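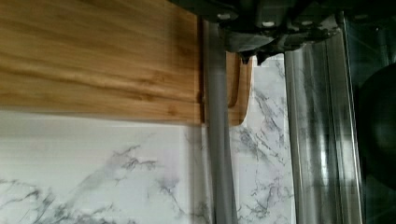 Gripper at the handle end of the cutting board, Masix kitchen.

Minutes of the Flornton group's visit to Masix

I took these notes on my knee, so shout if I've got something wrong. Rakiya Nwankwo chaired and also did the driving (thank you!!).

1. Last minutes. Agreed, after we fixed the spelling of Heywood.

2. The open day. We were let in at 2 and taken straight through to the demo kitchen, and I have to say I could have stayed all afternoon. The arm was on kitchen jobs, with the bamboo board getting most of the attention, and we were allowed to stand right up by the tape and ask whatever we liked. Rakiya asked how many practice runs they've logged on the kitchen jobs and the answer was 2632, which got a whistle from the back row. I asked if it ever gets bored. No answer minuted.

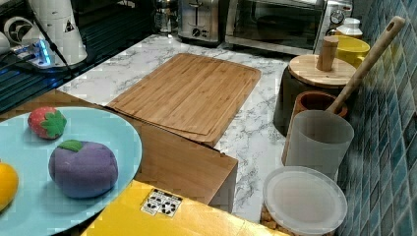

The counter: toy fruit on the blue plate, cutting board on the wooden box, toaster and toaster oven at the back.

3. What we thought. Mostly very keen. A couple of people found it slow and said so, and our host took it well – they'd go for careful over quick any day, she told us. I loved the plush strawberry and want one for my desk. Sign-in sheet for the whole open day stood at 127 when we left.

4. Heywood. Do we ask Masix to bring a smaller demo to the Heywood hall in May? Yes, eight in favor, three would like to hear the cost first. Rakiya to write to them and ask about power, floor space and price.

5. Fellen trip. Held over, we ran out of time and the parking was about to expire.

Next meeting at Flornton, usual room, 7 p.m. Bring your own mug, please!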